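Thursday, July 14, 2022

Home at last, feet up, and I smell like the bus. I said I'd write every night of this summer course and then skipped four in a row, so this one's going to be long.

We're in the folding stage now! The team is me, Dilruba, Obaidul and Ngozi, and our project is called Zileck (Obaidul picked it, he says it sounds like a cough drop and he's proud of that). The job is to get one arm to take a piece of kids' clothing off a table and fold it in half. Only in half! Back in April when I filled out the application I wrote that we could do a whole laundry pile by the end of summer, and I would like to go back and have a word with April me.

Anyway, this morning was all about grabbing. Folding is easy once you've got hold of the thing. Getting hold of it is the part that eats your day. If the fingers come in too high they close on air, and if they come in too low they push the table and the arm throws a fault and stops dead, and then you have to walk over to the panel and reset and home it and start again. We did that I don't know how many times before lunch. Ngozi started humming the fault beep and now it's stuck in my head.

Dilruba's idea was to go in at the hem with one finger staying low, sort of sliding along the table, and the other one pressing down on the cloth from on top so it bunches up and gives you something to pinch. I was against it, I admit, because I'd spent all of Tuesday night on my straight-down version and I was attached to it. But we tried hers on the mint green OshKosh, the one with the little cream label by the hem, and I had my face practically on the table to watch the fingers come in.

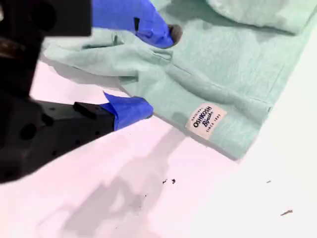 Shahnaz Pathirana came by while we were at it and told us we were closing too fast, that cloth needs a moment to settle before you squeeze, and that if we put a pause in before the close we'd save ourselves a lot of swearing. So Obaidul put in a pause. Then he put in a longer one. Then we argued over whether the pause was helping or whether we'd just gotten the height right by accident, and Shahnaz said fine, take the pause out and see. I hate it when the answer is that simple.

We took it out. It was worse. Pause went back in.

By the end of the afternoon we had 7 good picks written on the whiteboard out of 40 tries, and I know that sounds terrible, but the Giltdale team across the hall has been at 3 since Monday and they have a much nicer whiteboard. Also most of ours came near the end, after the pause, so the 40 isn't really fair to us. Obaidul wants to start a fresh count tomorrow. Dilruba says you don't get to throw out the bad ones. They were still going at it in the parking lot.

Things I need to remember for tomorrow, before I forget them in the shower:

Redo the blue tape on the fingers, there's a flap coming up on the lower one and it's bugging me.

Wipe the table. It has crumbs on it again and I have a bad feeling they're from my granola bar.

Ask about the Xia booking, we need the room past 6 if we're going to get to the actual folding part this week.

Save the file with a real name. Today's is called "test new new good."

The other thing that happened is Sumaiya Gazi put up the list for demo day and we're on it, second to last, right after the Fukier kids with their line follower that plays music. I was kind of hoping for first so I could get it over with and eat. Mom already wants to come and bring my aunt, and I keep telling her it's a robot picking up a kid's shirt or whatever very slowly and maybe dropping it, and she says that sounds wonderful. She also asked if it could come live with us, so expectations are in a strange place.

I'm going to try one thing on paper before bed, which is having the low finger come in at more of a slant. When the hem's running diagonally on the table, we've been going in straight anyway, and I think that's why it sometimes catches just one layer. Or it's nothing. I'll draw it out, show Dilruba in the morning, and be a good sport if she's already thought of it.

Need to charge my laptop. Need to call Grandma back.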